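Running a Neighbourhood Pub: Notes for Week Four
Cellar, Kitchen and the Path of a Pint

Welcome back, everyone, and thank you for all the lovely messages after last week's session on licensing (which I know was a bit of a slog!). We're on to the part of the course I enjoy most, so forgive me if these notes wander a little. Most of what follows is in the order I'll talk through it, with a few bits I always run out of time for.

We're going to stay with our two pubs, the Purkholm and the Skeststead Arms. For those who missed the introduction, the Purkholm is the corner pub with the long bar and the small kitchen, and the Skeststead Arms is the dining pub with the garden. They make a good pair. The Purkholm lives on its beer and sells food to keep people in their seats, and at the Skeststead it's very much the other way around, so the same decision can be sensible in one and a bit mad in the other.

Start with the cellar. Cask ale is a living product and it wants a steady temperature, somewhere between 11 and 13 degrees, and a good rest on the stillage before anyone goes near it with a tap. I'd like you to be able to explain venting and conditioning in your own words by the end of the session, and to say what happens to the flavour of a cask that stays on too long. Work backwards from that when you choose your range. A new landlord nearly always wants more handpumps than the trade can support. At the Purkholm they went down to 2 regular ales and one changing guest, and the beer was the better for it.

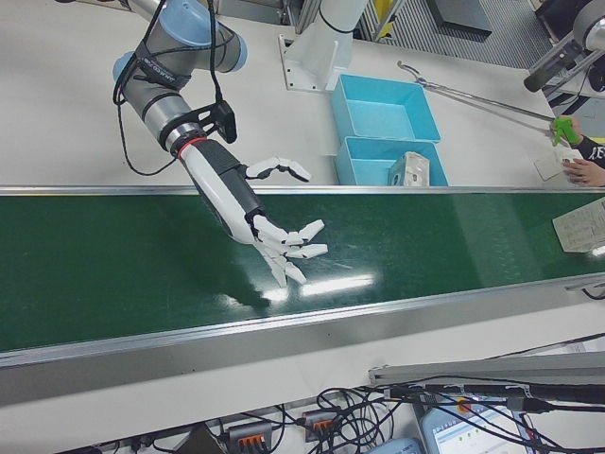 Now to the kitchen, and to the business of getting a plate from the pass to a table while it's still hot. Draw your floor plan first, with the doors marked and the direction they swing, and trace the walk your staff make from the pass to the farthest seat and back again with the empties. Some of you will have eaten at places where the dishes come round on a belt, and a long straight run like the green one in the photo is a handy thing to hold in your mind, as everything on it shares one line of travel. A pub floor is nothing like that, of course! You've got people coming in with wet umbrellas, a pram by the fireplace, and two servers meeting at the same narrow gap beside the bar. Mark those pinch points on your plan in a different colour and bring it along.

A word about menus while we're on the kitchen. Keep them short. The Skeststead's lunch menu is a single side of paper, and the roast beef turns up again in the next day's sandwiches, then in a pie, so very little goes in the bin. Write out where each main ingredient appears and look hard at anything that appears only once.

Worked costing, for those who like a number to hang on to. The Skeststead's December private bookings brought in 3427 dollars before wages, from 165 covers. Divide one by the other and you have a touch under 21 dollars a head, which looked rather thin to me for a festive set menu. Have a go at working out why before we meet. (Hint: look at what was included in the price, and think about who was drinking.)
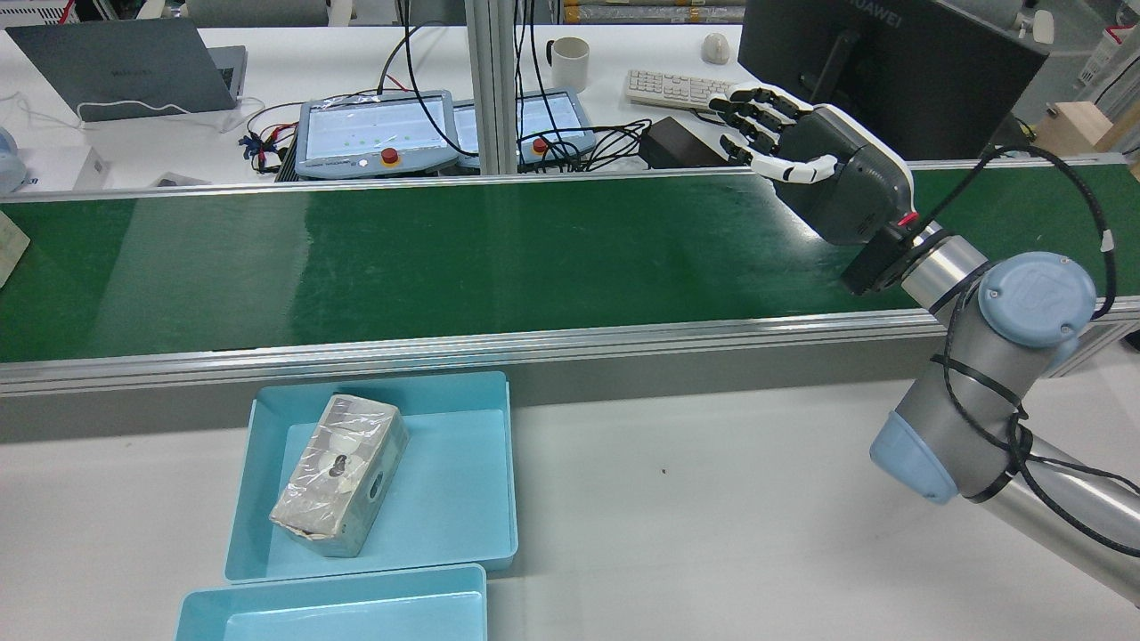
Robotic hand over the conveyor belt, fingers pointing left.

Bookings and the door. The Skeststead takes reservations through a system called Ernance, and the Purkholm still uses a big paper diary by the till, and I have a soft spot for both. What matters is that whoever picks up the phone can see the whole evening at a glance. The Skeststead can seat up to 100 with the garden open, but the kitchen can't feed that many at once, so bookings are staggered through the evening. Please don't forget the walk-ins! A local who is turned away twice will usually find another local.

Reading for next time: the Negash handout on supplier terms, all of it, including the dull section on returned casks. Short task: one page on which of our two pubs you'd rather take over, and the first change you'd make behind the bar. Bring your floor plan, a calculator and a coloured pen.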